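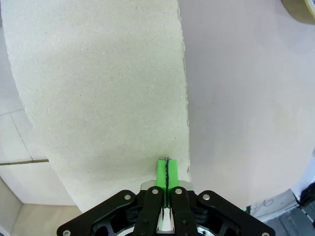

Cortar cartón pluma en curva sin que el borde quede deshilachado

Publicado en: Manualidades y maquetas

¡Hola a todos! Estoy montando un decorado para el teatro de sombras de mi hija y me lo estoy pasando en grande, pero me he atascado con el corte. Uso plancha gris clara moteada, de esa que tiene un tacto como de lija fina, y encima quiero pegar papel rosa lavanda a modo de cielo. Las curvas largas me salen bastante decentes. Los cortes rectos, en cambio, son un desastre: quedan pelillos, pequeños desgarros y alguna miga de material asomando por el canto. ¿Es la cuchilla, soy yo o es la plancha? Trabajo en el suelo, sobre baldosa, y tengo que acabarlo para el jueves.
Nanna Zoëga

3 respuestas

Parveen Karunaratne
¡Qué proyecto tan bonito! Casi seguro que es la cuchilla. La espuma la desafila una barbaridad, mucho más que el papel, y cuando pierde la punta deja de cortar y empieza a arrastrar. Yo parto un segmento cada 10 cortes largos y el cambio es tremendo.
Lo segundo: no intentes atravesar la plancha de una vez. Una pasada suave para marcar la cara de arriba, otra para la espuma y una última para la cara de abajo, con la cuchilla bien tumbada. En las rectas solemos apretar más porque tenemos la regla de apoyo, y ahí vienen los desgarros – en la curva vas a pulso y aflojas sin darte cuenta.
Y pon algo debajo, por favor. En baldosa la punta se rompe enseguida y además se te engancha en las juntas. Yo tengo una base de corte Stoveck de 60 x 90 que me encanta, pero un cartón gordo sirve.
Para lo que ya tienes cortado: lija de 300 sobre un taco, siempre en la misma dirección, y luego un repaso con la de 600. ¡Queda precioso! Las fibras más largas córtalas antes con tijeritas, no tires de ellas.
Ah, el papel pégalo cuando el canto esté ya lijado, que el polvillo gris se mete por todas partes y en un rosa tan claro se nota muchísimo.

marikar_36
cinta de carrocero por encima de la línea y cortas a través. luego la quitas despacio. a mí me va bien

Celtis
Yo lo corto todo con hilo caliente y ni una fibra, aunque creo que eso solo vale si la espuma no lleva cara de papel. No sé cuál es la tuya.

Nanna Zoëga
¡Mil gracias! Cuchilla nueva, tres pasadas y cartón debajo: otro mundo. Lo de la cinta lo he probado en un retal y también ayuda, aunque se me llevó un poquito de superficie al despegarla (igual tiré demasiado rápido). Esta tarde lijo el resto y me pongo con el cielo – ¡qué ganas!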